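Brirby 3 review: a tidy manipulation planner that oversells its simulator

By Rajitha Sultana

Filed under: Planning, Simulation

I have reviewed enough grasp planning packages to distrust any of them that opens with a kitchen. Kitchens look great in a launch clip. They have shiny surfaces, familiar shapes and a viewer who already knows what a mug weighs. What they don't tell you is whether the planner will do anything sensible when your camera sees half an object and your controller is running behind.

Brirby 3 opens with a kitchen. I used it anyway, through most of December, on a workstation I already had and with a project that had been limping along on the previous version. Some of what follows is more positive than I planned on.

Install and first run

The installer is fine. It pulled its own copy of everything, including a physics engine I already had two versions of, and it finished without asking me for anything strange. The first launch is slow because it compiles the collision models for every bundled object, and there are 771 of them. You get a progress bar that sits near the end for a long time. Let it run. I killed it the first time and had to clear the cache by hand, and the error message pointed me to a help page that no longer exists.

The project editor is still a tree on the left and a property sheet on the right. If you used version 2 you will find everything. If you didn't, set aside an afternoon, as the manual assumes you did.

The planner

Brirby's pitch is that you describe a goal ("object A in gripper, clear of surface") and it works out the approach, the grasp and the retreat together. Older tools make you plan those as separate stages and glue them with waypoints. Doing it in one pass is a good idea, and in open space it works nicely. Paths are smooth, joint limits are respected and I saw very little of the pointless elbow waving I get from sampling planners.

Clutter is where I started to lose patience. Put two things close together and the planner gets timid. It will spend its whole time budget looking for a clean approach, then hand back "no solution" when a small nudge would have done the job. There is a setting called contact tolerance that is supposed to allow for this. At the default it does almost nothing. Turned up, it allows touching that I would not want on real hardware. I found a value I could live with by trial and error, and it did not carry over to my second project. 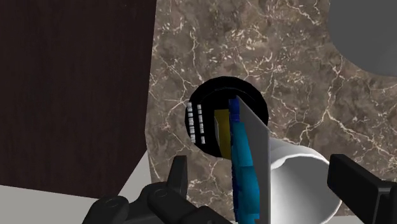
Wrist view in the Brirby 3 simulator: a blue object and a thin gray panel between the fingers, with a white cylinder on its side on the marble behind.

Views like this one are what I used for most of my contact testing, and they are a fair example of why I don't take the word "grasped" in the log at face value. When two pieces sit against each other between the fingers, you want to know which one the planner thinks it has. Brirby's log gives you one object name per grasp. The contact list underneath does include every touching pair, but you have to turn on verbose logging to get it, and verbose logging cut my simulation speed enough that I stopped leaving it on.

Perception

The bundled perception module segments the scene, fits known shapes and passes poses to the planner. On rendered input it was very good, which should surprise no one - the renderer and the detector come from the same company and I assume they have met. Overlapping objects were where I saw poses jump from one update to the next. The planner treats each new pose as gospel, so a jump means a replan, and a replan means the arm stops dead.

You can smooth this with the filter block. Sewwandi Saha, who shares my office and has more patience with config files than I do, got it stable by raising the update window to 200 milliseconds. That fixed the stopping. It also made the arm slow to notice when something had moved. I would like to see the confidence value from the detector reach the planner so that it could decide for itself. The detector computes that number already. It just gets thrown away.

Control

Not much to complain about. The force limits are easy to find, the controller obeyed them in my runs and the gains are in a plain text file. The Gruber bridge is listed as experimental and behaves like it; I lost the connection 3 times in one evening and went back to my own driver. The Prukbridge plugin costs extra and I didn't test it.

What the vendor claims about transfer

Nandero says that policies and plans tuned in the simulator move to hardware "with no manual adjustment." I would ignore that sentence. My plans moved over with some adjustment, mainly friction and finger closing speed, and that is a perfectly respectable result. Marble with convincing veins does nothing for a friction estimate. I'd trade half the surface textures for an honest page on how the contact parameters were chosen.

Should you buy it?

If you do single-object picks in open space, yes, and the trial license is long enough to find out. If your work is bins, shelves or anything where items lean on one another, run your worst case during the trial and read the contact list, slow or not. Existing version 2 users can upgrade without much risk, though you should export your old projects first. Mine opened with every object mass reset to the default, and I didn't spot it until the second day.

Score: 3 out of 5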